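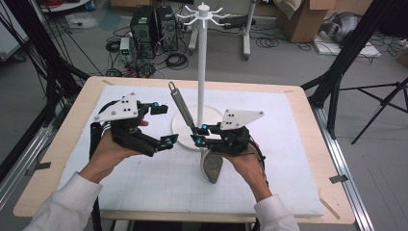

Hand-held grippers, a mug tree and a gray mug on the demonstration table at Bakke.

Home Features Reviews Back Issues Subscribe

Hanging up a mug takes me a second and no thought at all. With a gripper in each fist it takes 13 seconds, most of them spent missing the hook.

I spent an afternoon at Bakke, a small robotics lab in Dretholm, where people are paid to do this all day. They put on the grippers, pick up a mug, hang it on the tree, take it down and start over. The movements are recorded, and later a robot arm called Zulto tries to copy them. The project's log stood at 2286 mug hangings when I arrived, 140 of them from that morning.

My own attempts went into a separate folder. The lab was polite about the name of the folder.

What surprised me was how much clumsiness they want to keep. A fumble followed by a decent recovery is worth having, I was told, and for a while I felt valuable. Then I fumbled 216 times without much recovery, and somebody offered me coffee. I drank it slowly, and put the cup down on a desk.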